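**December, bench notes, Pinto station**

Back on the Pinto hand grippers all morning, and I am so much happier with them than with the old joystick setup! You just pick one up in each hand and do the thing, and the log gets your jaw opening and your wrist pose without you thinking about either. Session count for this task stands at 287 now. Wagner wants 629 before we train, which feels like a lot of forearm.

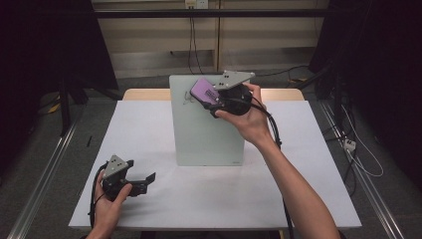

**How slow should I move during a demo?**
Slow enough that a colleague could call out each step as it happens, and at an even pace. Long pauses are worse than a slightly quick reach, and the policy we trained in Torkville learned to stop and dither exactly where I used to stop and think.

Things I keep forgetting, so I'm writing them down (again): start the log first, then pick up the grippers. Open both jaws wide before the first reach. If I fumble, I finish the recovery anyway and tag it "r" in Calis, we want those too. Left hand stays low and out of the way when the right one is working near the top edge of the board – my left likes to wander.

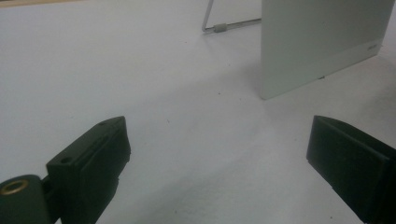
*Jelle Vandenberghe, teleop and demonstrations*

Wrist view looks fine to me, both fingers in it with the jaws open and a good stretch of white table between them. The board standing on its wire support is easy to find from down there too. I'd still like to try a darker table cover for 100 takes and see if the tracking holds up (Wagner, thoughts?).

Stopped at 19:10. Tomorrow: export to Pruva, check the clock offset between left and right, then more takes.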